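Fluvel two-tap wine and vermouth dispenser

Home > Bar equipment > Dispense > Countertop

Product code: FLU-2T
Availability: made to order
Sold to: licensed premises, caterers and mobile bars

The Fluvel is a countertop dispenser for still wine, vermouth and fortified wine served by the glass. It holds two bags side by side in a chilled cabinet, with one tap for each. It takes any bag-in-box liner up to 10 litres with a standard press tap, so you can carry on buying from your present supplier.

It was designed for pubs and small restaurants that sell a steady amount of house wine but have no room in the cellar for a keg line. No gas is needed. The bag collapses as it empties, which keeps air away from the wine, and the cabinet keeps both the bag and the neck of the tap cold.

Cabinet

The outer case is brushed stainless steel with rounded front corners. The door opens to the left as supplied and can be switched to the right with a crosshead screwdriver. Both shelves slope slightly towards the tap so that the last few glasses run out without anyone having to lift the bag.

The cabinet is 54 cm high. Please measure the space under your back shelf or glass rack before ordering, and leave a hand's width clear above the lid so that the bags can be changed. The fan draws air in at the back, and the unit should not be boxed in on all sides.

Temperature

Both sides share one cooling unit. The thermostat is set at the factory to 9 degrees, which suits most dry whites, rosé and white vermouth. You can change the setting from the dial inside the door. Red wine can be served from the right-hand side with the insulated divider fitted and the vent on that side closed. It will then sit a few degrees warmer than the left, but it will not reach room temperature in a cool bar.

Bags should go in cold. A warm bag takes most of a day to come down, and the cabinet is not meant to be used as a quick chiller.

Taps

The taps are spring-closed and have no electrical parts. Each comes with a blank badge holder that takes a printed card. We can supply printed cards for your own list, or you can download the template and print them yourselves.

The Fluvel does not measure. If you sell wine by the glass you will still need a stamped measure or lined glasses, in the same way as when pouring from a bottle. Customers who want a metered tap should look at the Ernness range, which has a separate page.

What is in the box

Cabinet with door and two shelves
2 taps with badge holders
Insulated divider
Mridha drip tray with lift-out grille
Mains lead with a UK plug
Cleaning brush and instruction booklet

Cleaning

Rinse the taps with warm water each time a bag is changed. Take them apart once a week and soak the pieces in the cleaner you use for your beer nozzles, at the strength given on the bottle. Rinse well. The drip tray and grille can go in a glasswasher. The inside of the cabinet should be wiped down with a damp cloth; do not spray water into it.

Spare washers and springs are kept in stock and can be posted. If a tap drips after cleaning, change the washer first.

Delivery and fitting

The Fluvel is delivered on a pallet to the kerb. Two people will be needed to carry it in. Stand it upright for a few hours before switching on. It runs from an ordinary 13 amp socket and needs no plumbing.

Orders placed by Sun 28 June will be delivered at the present price. Orders after that will be charged at the new list price, and the next production run is planned for October.

Guarantee

The cabinet and cooling unit are guaranteed for 3 years, parts and labour, at mainland UK addresses. Taps, washers and door seals are treated as wearing parts and are not covered. Keep your invoice, as we will ask for the number when you ring.

Hire

We keep a small number of units for hire by the week for weddings, shows and outdoor bars. Hired units come with the taps cleaned and the divider fitted. They must be kept under cover and on a level surface.

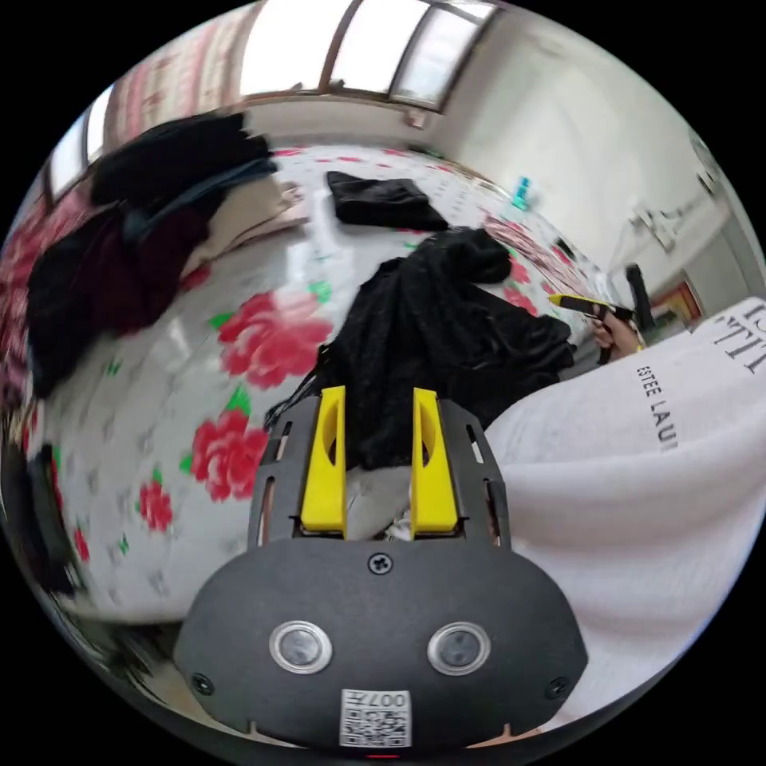 Clanora Bar Equipment, Trade Sales and Spares

Please have the product code ready when you contact us, along with the serial number from the plate inside the door if you already own a unit. Trade prices are shown once you have signed in. New customers will need to open an account and send a copy of their premises licence, or their food business registration if they are caterers. Spares ordered before midday on a working day are posted the same afternoon.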